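시뮬레이션 야외 정원 환경에서 발생한 비의도 파지 명령에 관한 기록

2020년 8월

본 글은 필자가 참여하고 있는 Uludora 과제의 시뮬레이션 시험에서 확인된 이상 동작의 경위와 조치 사항을 정리한 것이다. 과제 내부 보고서는 별도로 제출하였으며, 이 블로그에는 공개가 가능한 범위에서 기술적인 내용만을 남긴다. 유사한 양팔 이동 로봇을 다루는 분들께 참고가 되기를 바란다.

Uludora는 주택 정원의 소형 식물을 옮기고 정돈하는 작업을 양팔 로봇에 맡기는 것을 목표로 한다. 실물 시험에 앞서 모든 동작은 Trirkholm이라는 이름의 시뮬레이션 환경에서 검증한다. Trirkholm에는 실내 온실과 야외 정원을 포함한 여러 환경이 등록되어 있으며, 이번 문제는 야외 정원에서만 재현되었다. 온실에서는 같은 제어 코드가 수개월간 별다른 이상 없이 운용되고 있었으므로, 초기에는 환경 자체의 설정 오류를 의심하였다.

문제의 내용은 다음과 같다. 원격 조작자가 정지 명령을 내린 뒤에도 그리퍼의 닫힘 명령이 취소되지 않고 대기열에 남아 있다가, 조작이 재개되는 순간 그대로 실행되었다. 팔의 관절은 정지 명령에 정상적으로 반응하였다. 따라서 외관상으로는 로봇이 완전히 멈춘 것으로 판단되며, 조작자에게 표시되는 상태 역시 '정지'였다. 명령이 남아 있다는 사실을 알 수 있는 표시는 화면 어디에도 없었다.

야간 반복 시험의 총 시행 횟수는 1,665회였고, 그중 19회에서 이 현상이 기록되었다. 발생 비율만 놓고 보면 낮은 수치이나, 안전 기능에 해당하는 정지 명령의 문제라는 점에서 과제 내에서는 최우선 등급으로 분류하였다. 시뮬레이션에서는 화분이나 식물 모형이 밀려나는 정도로 끝나지만, 실물 장비라면 사람이 손을 뻗어 대상물을 바로잡으려는 시점과 겹칠 수 있다. 필자는 이 부분을 가장 무겁게 보고 있다.

재현 시험은 디딤돌 위에 놓인 작은 다육식물을 대상으로 진행하였다. 그리퍼를 식물 바로 앞까지 접근시킨 상태에서 정지 명령을 보내고, 일정 시간 대기한 뒤 조작을 재개하는 단순한 절차이다. 접근 단계에서 파지 명령이 미리 생성되는 구조였기 때문에, 정지 시점을 접근 동작의 끝부분에 맞출수록 현상이 잘 나타났다. 대상물에서 멀리 떨어진 위치에서 정지한 경우에는 한 번도 재현되지 않았다.

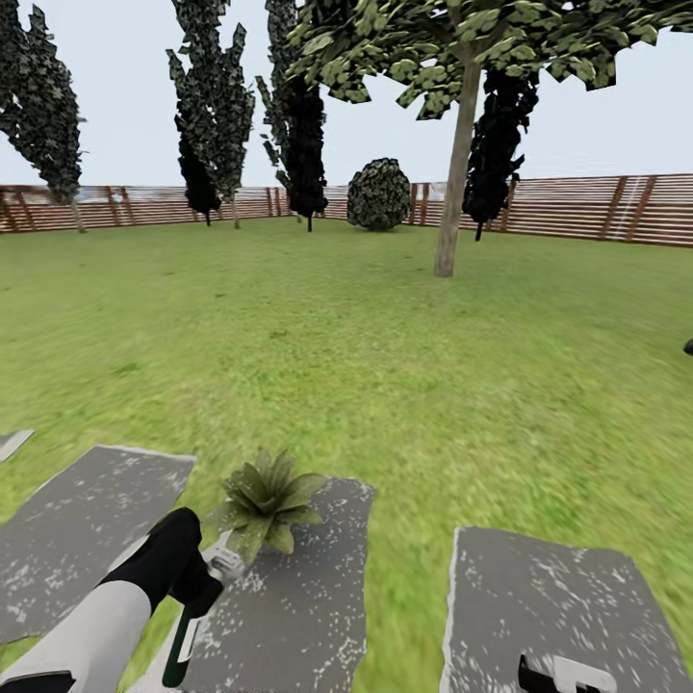
정지 명령을 받은 뒤 그리퍼 대기열은 어떤 상태가 되어야 하는가?

대기 중인 명령은 모두 폐기되어야 하며, 조작을 재개하더라도 조작자가 새로 내린 명령만 실행되어야 한다.

원인은 팔 제어기와 그리퍼 제어기가 서로 다른 대기열을 사용하는 데 있었다. 당초 두 제어기는 하나의 모듈로 작성되었으나, 응답 지연을 줄이기 위하여 분리된 바 있다. 이때 정지 신호의 전달 경로도 함께 나뉘었는데, 그리퍼 쪽 경로는 현재 수행 중인 동작을 중단시키기만 하고 대기열을 비우지 않았다. 아직 시작되지 않은 명령은 중단의 대상이 아니었던 셈이다.

온실에서 현상이 드러나지 않은 이유도 같은 맥락에서 설명된다. 온실 작업은 대상물의 위치가 고정되어 있어 접근과 파지 사이의 간격이 매우 짧고, 그 사이에 정지 명령이 들어갈 여지가 거의 없었다. 반면 야외 정원에서는 대상물이 지면 높이에 있고 로봇이 팔을 낮게 뻗어야 하므로 접근 속도를 낮추어 두었다. 명령이 대기열에 머무는 시간이 그만큼 길어졌고, 잠재되어 있던 결함이 비로소 관측된 것이다. 환경 설정에는 오류가 없었음을 이 자리에서 분명히 해 둔다.

원인 규명이 늦어진 데에는 기록 방식의 문제도 있었다. 기존 로그는 명령의 생성 시각을 남기지 않고 실행 시각만을 남겼다. 그 결과 재개 직후의 닫힘 동작은 조작자가 재개와 동시에 내린 정상 명령처럼 보였으며, 최초 발견 당시에는 조작자의 실수로 분류되었다. 해당 분류는 이후 정정하였다. 조작자의 진술과 로그가 어긋날 때 로그를 먼저 신뢰한 점은 필자를 포함한 담당자 전원이 되돌아보아야 할 대목이다.

조치 사항은 아래와 같다.

첫째, 정지 신호가 수신되면 양쪽 그리퍼의 대기열을 즉시 비우도록 수정하였다. 한쪽 팔만 동작 중인 경우에도 예외를 두지 않는다.

둘째, 모든 명령에 생성 시각을 부여하고, 정지 이전에 생성된 명령은 재개 이후 실행 단계에서 다시 한번 걸러내도록 하였다. 첫 번째 조치가 정상적으로 작동한다면 불필요한 절차이지만, 정지 기능에 한하여 이중 확인을 유지하기로 결정하였다.

셋째, 조작 화면에 대기 중인 명령의 유무를 표시하도록 하였다. 표시 위치와 색상에 대해서는 이견이 있어 현재는 임시안을 적용하고 있다.

수정 이후 동일한 조건의 반복 시험을 다시 수행하였으며, 현재까지 같은 현상은 기록되지 않았다. 다만 시험 범위가 아직 야외 정원의 디딤돌 구역에 한정되어 있으므로, 결함이 완전히 해소되었다고 단정하지는 않는다. 잔디 위에 직접 놓인 대상물과 양팔을 동시에 사용하는 작업에 대해서는 추가 시험이 필요하다.

실물 장비에 대한 적용은 Waltau 시험장에서 진행할 예정이며, 시기는 9월로 잡혀 있다. 당초 계획은 이보다 빨랐으나 이번 사안으로 인하여 연기되었다. 시험장에서는 그리퍼의 파지력을 최저 단계로 제한하고, 로봇의 작업 반경 안에 사람이 들어가지 않는 조건에서 정지와 재개를 반복하는 시험부터 시작한다. 하드웨어 비상정지 장치는 이번에 문제가 된 소프트웨어 정지와 별도의 회로로 구성되어 있으나, 비상정지 해제 후의 대기열 상태 역시 같은 절차로 점검한다.

수정된 제어 모듈은 Ulloa 저장소의 시험용 분기에 반영되어 있다. 과제 참여 기관에서는 기존 분기를 사용한 야외 시험을 중단하고 시험용 분기로 전환해 주시기 바란다. 온실 시험의 경우에도 현상이 관측되지 않았을 뿐 결함 자체는 동일하게 존재하므로 전환 대상에 포함된다.

파지 접근 속도를 다시 높이는 방안에 대해서는 문의가 있었다. 속도를 높이면 현상의 발생 빈도는 줄어들 것이나, 이는 결함을 가리는 것에 해당하므로 채택하지 않았다. 속도 설정은 실물 시험의 결과를 확인한 뒤 별도로 검토할 계획이며, 그 내용은 후속 글에 기록하겠다.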